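Sutter two-arm planning kit: our review after a season of budgeting with it
Idside Workshop Notes
29 October 2021
14 shares | 3 comments

We run a small prep kitchen, and for most of this year we have been trying to decide whether a pair of robot arms would earn their place on the bench. Sutter's planning kit is a piece of software that lets you try the arms out on screen before you spend real money, and at 500 pounds for the year it felt like a gentle way in (gentler than the 1,168 pounds Geseder wanted for a single site visit, anyway!).

Setting up was a pleasure. You choose a table, put a plate and a bit of food on it, bring in the two arms with their black hands, and then you can fuss over reach and spacing for as long as you like. I lost a whole afternoon to it and didn't mind a bit.
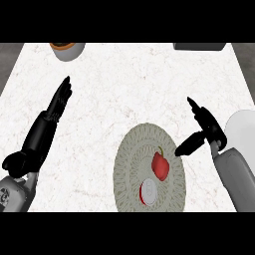

The costing sheet is the part I'd pay for again. It asks about things I would never have thought to put down -- spare fingers, a service visit, the days you lose while everyone learns -- and it set aside another 1,000 pounds we hadn't planned for. My only real grumble is that it won't read prices from Rirnero's list, so I typed those in by hand, twice, having forgotten to save the first time.

We are putting our figures together for December and I'll keep the kit open until then. Four stars from me, and a fifth if they sort out the saving.

Copyright Idside Workshop Notes | Contact us | Back to top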